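# How does a block of flats stay up?

A block of flats is a lot of homes stacked on top of one another, which sounds like a bad idea. Your bath sits above somebody else's telly. Their cooker sits above somebody else's bed. And yet the whole pile stays put, mostly thanks to parts you never see.

Start underground. Before the walls go up, builders dig down to firm soil or rock and fill the holes with concrete. These are the foundations. Vaken House, in Gornthorpe, is 13 storeys tall and stands on concrete legs called piles, each one 20 metres long. It took months to make them, and then they were buried. Builders are used to this.

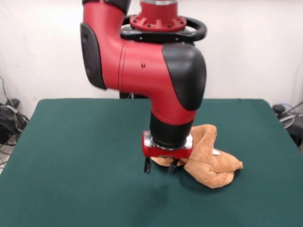 Next comes the frame, which is the building's skeleton. Columns stand up, beams lie across, and the floors rest on the beams. Every floor passes its weight down to the one below — a bit like older children passing the blame — until it reaches the ground.

Then there is the wind. Tall buildings do sway a little, so the lift and stairs usually go inside a stiff concrete tube called the core. It works like a backbone, only with more buttons.

Last of all come the pipes. Water has to be pumped up to the top flats, but dirty water comes down by itself and needs no encouragement. Vaken House has nearly 3041 metres of pipe, tucked behind walls and under floors. Next time somebody upstairs pulls the plug, listen — you may hear some of it at work.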